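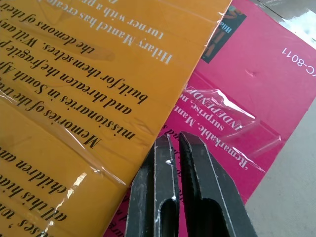

Hello, and thank you in advance for reading all of this, I know I go on a bit. I'm writing about our wedding invitations, ordered through the Nurkard website back in October, the ivory folded ones with the reply card. We ordered 400 and paid for 400. The box came to my daughter's place in Falbridge and she was so excited she called me before she had her coat off! The cards are wrapped in clear plastic film, the same sort of thing you see on an orange paperback, all bright streaks and creases wherever the light falls on it, and so it took me a good while to notice that the reply cards are wrong. The invitation itself is lovely. It says the ceremony is at the Bolport chapel at four o'clock, which is right. But the reply card asks people to answer to the web address from my first draft, the one I changed before I approved the proof.

What I have checked so far:
The proof I approved, saved on my computer, shows the new address.
The order page under My Celebrations still shows the old one. I signed out and back in and it didn't change.
My daughter looked on her phone and sees the old one too.
I typed the old address in myself and it goes to a page that says "This event has not been published."

We also seem to be short. My husband and I sat at the kitchen table and went through them twice, and there are 296 reply cards to go with the full number of invitations. I don't mind so much about that if they're all being done over, but I thought you should know.

I have already mailed 23 to the out-of-state relatives - the groom's side mostly - so those people will be trying to answer and getting nowhere, poor things. 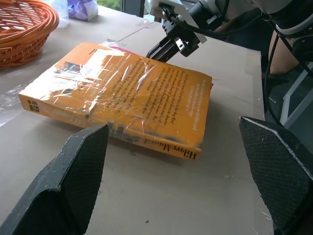 Nurkard Support replied: Thank you for such a clear account, and congratulations to the family. We can see two saved versions of your reply card. The order was sent to our printer, Venter, with the earlier version, although your approval is recorded on the later one. That is our error. We have asked Venter for 400 new reply cards with the correct address, at no charge. We have also pointed the old address at your daughter's page, so the guests who already have their cards can respond now. Could you try it and tell us what you see?

Customer replied: Oh, that is a relief! I tried the old address and it went right to her page, with the little drawing of the chapel and everything. It works on my husband's tablet too. My Celebrations still shows the old wording, though. Does that matter? I'd hate for the new cards to come out the same way.

Nurkard Support replied: It won't affect the reprint. The order page keeps showing the first job until the new one ships. We'll leave this ticket open until your cards arrive.

Status: Waiting on shipment
Last updated: Jan 4, 2022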